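小袋を箱に入れる午後　ミルケル社の公開日を訪ねる

月曜日の午後1時、リムホルム（Limholm）の駅からバスで終点まで行き、倉庫街を少し歩いた先の2階建てがミルケル（Mirkell）の事務所だった。受付で名札を受け取り、靴はそのままで構わないと言われて2階に上がる。12月の公開日は年に2回あるうちの2回目で、今回の申し込みは159人。午前と午後に分け、さらに小さな班にして見学させていた。

ミルケルは人型ロボットの腕と手に、軽い物の仕分けをさせる仕事をしている。自社で機体を作る会社ではない。よそから買った機体に手順を覚えさせ、菓子や文具を扱う倉庫に納めるところまでを請け負う。社員は21人で、半分以上がソフトウェアの担当だという。

案内役はロレンツ・ヘマーリ（Lorenz Hämmerli）氏。入社前は印刷工場で製本機の保全をしていたそうで、説明に横文字が少なく、聞いていて楽だった。

「まず床のテープを踏まないでください。今日お願いすることはほとんどそれだけです」

見学はその一言から始まった。

床に引かれた線

作業室の床はカーペット敷きで、色の違うテープが何本も貼られている。ヘマーリ氏によれば、黄色は機体を置く位置、オレンジは人が通る側の目印として使い分けている。ただし貼り替えのたびに継ぎ足していくため、古い線が残っている箇所もあり、初めて来た人には少しわかりにくい。
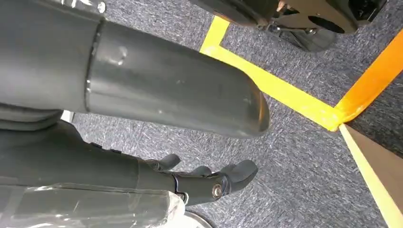

黄色とオレンジのテープが交わるあたり。手前はロボットの前腕と手

カーペットの部屋にしたのは安いからですか、と同じ班の男性が聞いた。もとは普通の事務室で、床を張り替える予算が下りなかったのだという。硬い床のほうが台車は動かしやすい。一方で落とした物が遠くへ転がらないので、小袋を扱う今の仕事には悪くないらしい。

機体は、担当者が朝に位置を合わせてから電源を入れる。ずれると、前日まで届いていた箱の奥に手が届かなくなる。以前は巻き尺で測っていたが、今はテープの角に合わせるだけで済ませている。

手は濃い灰色で、指の曲がり方は人の手に近い。しかし触覚は人の手に遠く及ばない、とヘマーリ氏は言う。袋の端をつまんだのか、袋の下の机を押しているのか、指だけでは区別がつかないことがある。そこで机の天板に強く押し付けたときには腕の側で力を抜くようにしてある。この設定が甘かった春先には、指先の部品を続けて替えたそうだ。

指の部品は消耗品の棚に引き出し単位で入っていて、交換は工具1本でできる。所要時間を尋ねると、慣れた人なら休憩のコーヒーが冷める前に終わる、という答えだった。

ネンビューという仕事

午後の主な見せ物は、社内でネンビュー（Nenby）と呼ばれている案件だった。発注元は菓子卸のマンスール（Mansour）で、小売店に送る詰め合わせの小袋を、仕切りのある箱に種類ごとに入れていく。袋は軽く、つぶれやすく、置くたびに向きが変わる。人がやれば何でもない作業で、だからこそ機械にさせるのが後回しにされてきた。

マンスールの倉庫では、繁忙期になるとこの工程だけで臨時の人手を集めている。ミルケルが求められているのは、その全部を置き換えることより、夜間に簡単な組み合わせを先に済ませておくことだという。翌朝、人が残りを詰める。分担の線引きはまだ決まっておらず、年明けに両社で話し合う。

覚えさせ方は地味である。操作する人が手元の機器で腕を動かし、袋を取って仕切りに入れるまでを一回として記録する。これを繰り返す。ひとつの組み合わせにつき200回を目安にしていて、ネンビューの最初の組み合わせは先週までに227回分を取り終えた。多めに取ったのは、途中で箱の置き方を変えたからだそうだ。

記録のあと、別の社員が一回ずつ見返して、使うものと捨てるものを分ける。途中で人の袖が机にかかった回、袋を入れ直した回、始まりの合図が遅れた回。捨てる理由は決められた一覧から選ぶ。見返しの仕事は一日続けると目が疲れるので、午前だけと決めている。

失敗した回は全部捨てるのかと聞くと、そうではないという。つかみ損ねて、もう一度つかみ直して入れた回は残す場合がある。

「きれいな手本ばかりだと、落としたときにどうしていいかわからなくなります。人間の新人と似たところはありますが、似ていると言いすぎると営業に叱られます」

二人で組む

作業台のまわりの役割は二人一組が基本になっている。一人が腕を操作し、もう一人がノートパソコンで記録の開始と終了、それから各回の名前付けを受け持つ。以前は一人で両方をしていた時期があり、名前の付け間違いが後から大量に見つかった。直すのに丸二日かかり、それ以来この体制だという。

私たちの班が台の前に立ったとき、箱の周辺にはすでに小袋が並べてあった。袋の並びは毎回変える。操作する人の癖で同じ場所に置きがちになるので、置く位置を書いた紙を引いて従う日もあるそうだ。箱の側も少しずつ向きを変える。ただし箱の種類はまだひとつで、マンスールが実際に使う紙箱では試していない。木の箱を使っているのは、繰り返し使っても仕切りがへたらないという理由による。

操作のコントローラーは片手に収まる大きさで、見た目はゲーム機のものに近い。腕を前に出す、手首を回す、指を閉じるといった動きを組み合わせるのだが、見た目ほど簡単ではないらしい。新しく来た人は最初の三日、袋の代わりに布の袋に豆を詰めたもので練習する。落としても破れず、重さがあるので指の感じをつかみやすい。

見学者から、声で命令すれば早いのではないかという質問が出た。将来はそうなるかもしれないが、今の段階では、つかむ瞬間の指の細かい加減を言葉で伝えるほうが難しい、との返事だった。

腕の動く速さは、拍子抜けするほどゆっくりだった。近くに人がいる間は上限を低くしてある。倉庫に納めた後は囲いの中で速く動かす予定だが、その場合も人の手の速さには届かない見込みだという。ミルケルの人たちはこの点を隠さず、資料にもそのまま書いてあった。

台のそばで見ていて気になったのは、床を這うケーブルの多さである。つまずかないのかと尋ねると、つまずきます、とノートパソコンの担当者が画面から目を離さずに答えた。配線をまとめる工事は冬休みの間に予定しているという。 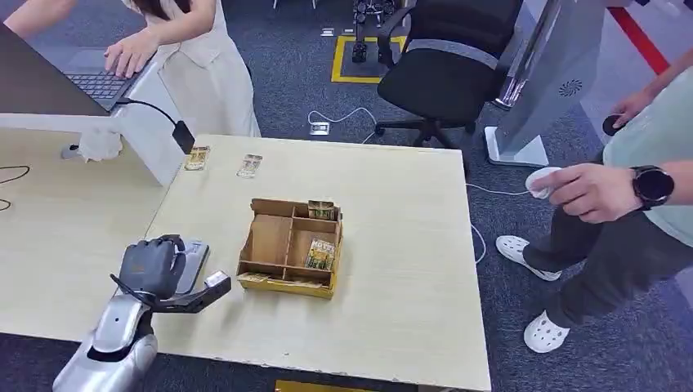 見学者の質問から

実演のあと、隣の会議室で30分ほど質疑の時間があった。参加者は近隣の工場の人が多く、学生も何人かいた。出た質問を書き留めた範囲で記しておく。

値段はいくらか。機体は買い取りと月払いがあり、手順を覚えさせる作業は組み合わせごとの見積もりになる。ヘマーリ氏は具体的な額を言わず、袋の種類が少ない現場ほど元が取りやすいとだけ述べた。

停電したらどうなるか。腕はその場でゆっくり下がり、指は開かない。つかんだ物を落とさないためで、再開のときは人が袋を外してから位置合わせをやり直す。

記録に映った人の姿はどう扱うのか。この質問をしたのは学生だった。社員と臨時の操作者には事前に書面で同意を取り、発注元に渡す前に顔が映った部分をぼかす。公開日の見学中は記録を保存しない設定にしているとのことだった。

自分の会社では箱ではなく袋に詰めているが頼めるか、という問いには、袋の口を開けておく治具が要るので今は断っている、と返した。質問者は少し残念そうだったが、名刺は交換していた。

操作の仕事に応募できるかという質問もあった。募集は春で、経験は問わない。ただ立ち仕事が長いので、足の楽な履物を勧めているそうである。

終わったのは午後4時前だった。帰りに作業室をのぞくと、次の班を入れる準備で、担当者が小袋を台に戻しているところだった。次回の公開日は初夏の予定で、申し込みはミルケルの受付で電話でも受け付けている。紙箱での試験が済んでいれば、そのときに見せるという。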